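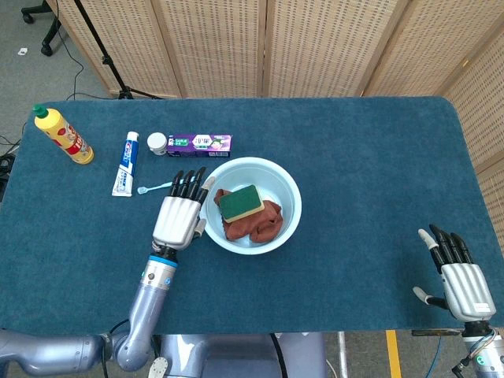
Re: [minja-house] Washroom table, what goes in the basin

From: Zawadi Mollel
To: minja-house list
Date: August 13, 2025

Kipchumba Shemweta wrote:

> Hi all,
>
> I went through the washroom things yesterday and I have a few
> questions before I write up the new card for the wall.
>
> 1. Are we keeping the cloth and the sponge together in the basin, or
> does the sponge go back to the kitchen? The old card says kitchen.
>
> 2. The toothpaste. There is a tube out and a carton beside it. Do we
> keep cartons now? I have been flattening them.
>
> 3. Does anyone want the blue basin for hand washing clothes? If so I
> will get a second one from Skillarach when I go on Saturday.
>
> Kipchumba

Kipchumba,

Thanks for doing this. Answers in order.

1. Together in the basin. The old card is from when we had one sponge for the whole house. The kitchen has its own now, on the rack by the tap. The one with the dark green scouring side is for the washroom and should not go near the dishes. The reddish-brown cloth is the one for wiping down the sink and the shelf. If you find it bunched up like it is in the picture, please wring it out and hang it over the rail before you go to bed. I found it sour twice last month and had to boil it.

2. Keep the carton if there is anything in it. The purple one can stay next to the tube until the tube is finished, and then it goes in recycling. Please don't flatten them without looking inside. We lost a new tube that way in the spring.

The light blue toothbrush should not be on the table with the cleaning things at all. If it is yours, take it back to your cup. If no one claims it by the weekend I will put it with the old brushes under the sink and we can use it on the tile grout.

The small white jar with the white lid can go on the top shelf, left side. The yellow squeeze bottle goes on the bottom shelf, and it should be standing up with the green cap closed. I would like the bottles off the table at night so the table can be wiped.

3. Yes, please get a second basin. The pale blue one is fine for cleaning but it is too shallow for clothes, and the water ends up on the floor. Something deeper, any color but blue so we can tell them apart. Skillarach had some near the mops when I was last there. If they are out, try Brokau. Take the money from the house envelope and put the receipt back in it.

For the card, I would keep it short. Suggested wording:

Washroom basin: cloth and sponge only.
Wring the cloth and hang it up.
Rinse the sponge and stand it on its edge.
Bottles on the bottom shelf, caps closed.
Personal things in your own cup or bag.
Tip the basin out after use and turn it upside down.

Print it larger than the last one. I can't read the old card without my glasses. The plastic sleeves are in the hall drawer, under the batteries.

One more thing, which is not about the table. The Ravever heater in the washroom is still clicking when it starts. I have called about it and they are sending someone on the 11 o'clock visit next Thursday. I will be at work, so one of you needs to be home to open the door. Please reply to the list if you can do it.

Zawadi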